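3.2 Breakfast away from the table

The result that excited us most came from the early part of the day. We asked 746 households in Skeltville and Turkstead to keep a food diary through December, writing down each thing they ate before noon and where they ate it. We had expected cereal and toast at home to lead easily. In Turkstead they did, but in Skeltville the morning meal had moved to the car, the bus stop and the office desk, and it had changed shape along the way!

Rice cakes, boiled eggs and cheese sticks turned up again and again, often bought the evening before. Mandagi's earlier work at Sarkport hinted at this habit in students, and it is a real pleasure to see it so clearly in families with children. Parents of children under 6 were the keenest buyers of all.

Store size mattered less than we thought. Shoppers at Kusuma, a small grocer with 23 feet of chilled shelving, filled in diaries that looked very much like those from the big supermarkets. Figure 2 shows a kitchen knife and a brown marble surface with pale veins.

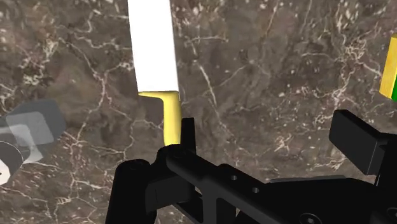

Figure 2. Knife and marble surface (computer rendering).

Diaries from people over 50 told a different story, and a lovely one: they still sat down to eat, and most of them cooked. We take up their answers in Section 3.3.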